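Cirkow Hardwax Oil, Clear Satin | Sunmont Finishing Supply

Home > Wood Finishes > Oils and Waxes

Size: 16 oz can
Sheen: Satin
Recoat: 10 hours
In stock

Cirkow is a wiping oil for people who want a tabletop to look like wood and are prepared to wait for it. Two thin coats. If you put on one thick one, you'll own a sticky table and have plenty of time to think about it. Stir the can, don't shake it. Sand to 110 grit first, vacuum, then wipe with a cloth you didn't just use on the dog.

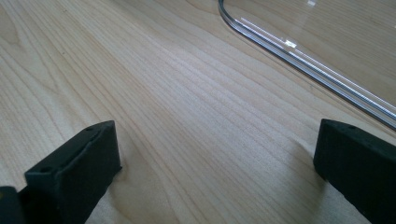
Lowri Lloyd found the first coat went on fine, but the smell hung around the dining room until the weekend, and she wished the label had mentioned opening a window. She would still buy it again, in the garage.

The label now mentions opening a window. It also mentions rags, which should be laid flat outdoors to dry before they go in the trash, as oily rags in a heap can catch fire on their own. 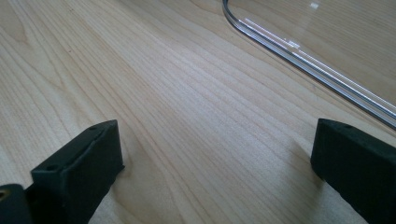
Picking a sheen is where most orders go wrong. Gloss shows every crumb, and matte makes some customers call us to ask when it will start working. Satin sits between the two. On pale wood like this, with fine grain running on the diagonal, a faint sheen still lets you see the darker tan streaks. Dark woods look better in the Ko line, same shelf, slightly higher price.

Ships from Skoltusthorpe. No returns on opened cans.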